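The Grellow Laboratory at the Quinlan Institute invites applications for two posts of Teleoperation Research Assistant, based at our Vaststead site. The posts are part-time, fixed-term and open to applicants from any background.

The laboratory studies how much human demonstration a two-armed robot needs in order to learn a sorting or handover task. In our first study, policies trained on 500 demonstrations by a single operator completed 43 per cent of trials. When the same number was shared between several operators, the rate fell to 33 per cent. We now wish to find out whether this drop comes from differences in pace, grasp choice or the order in which blocks are picked up.
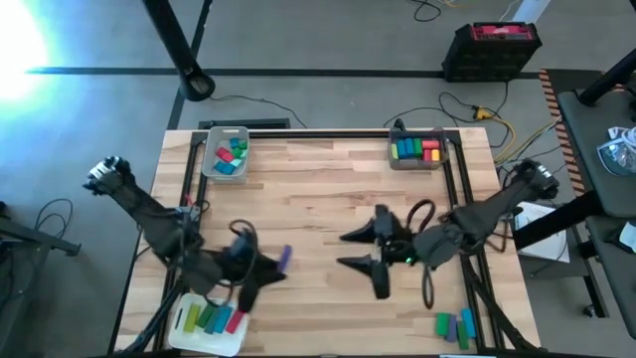 Successful applicants will record demonstrations under a written protocol, label failed grasps and keep the session log. They will also take part in short interviews on how they planned each movement - these will be anonymised before analysis.

**Essential**

- Steady use of both hands for sustained periods
- Accurate record keeping
- Normal or corrected eyesight, including colour vision

**Desirable**

- Experience of laboratory or workshop routines
- Basic Python

Full training is given. Previous work with robots is not required.

Applications, consisting of a CV and a covering letter of one page, should be addressed to Dr Hae-won Song, Grindale Building, quoting the post title. The posts are open from March 1, 2025, and interviews will be held in April.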